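Bimevley Clerex Tidy Package, Long-Term Review

I have been meaning to write up the Clerex for ages, and after two months of having it in our lounge I finally feel I know it well enough. It's Bimevley's pick-up-and-put-away robot, rented with setup and support for $2000 a month, and yes, I gulped at that too! The support folks were lovely, though, and patient with my many questions (they moved us to build 1457 over a lunch hour, and I didn't even have to stay on the phone). Bags and soft things are what I ask it to handle most.

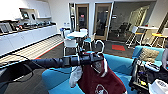 One reader wrote in to say that the rental fee put them off, and that they went with the Cetaseo plan for its shorter contract, even though it only handles hard items like cups and boxes.

I do see the appeal of that, and if your mess is mostly mugs you may be very happy there. Ours is mostly coats. Clothes on hangers are the reason I chose the Clerex, and I give them the slow setting, which takes forever but is so much gentler on a nice jacket. 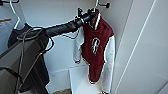 The other thing I'd mention is the noise, a soft whir that I stopped hearing by the second week, and the app, which is plain but easy to find your way around. My one real grumble is the wrist camera feed. It sits three menus deep, and I wish it opened on the main page, as I check it all the time.
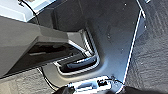

Wrist camera view, with the silver-rimmed cubby in the middle.

I've renewed through September, and I'd tell anyone with a crowded closet to ask Bimevley for a trial before signing.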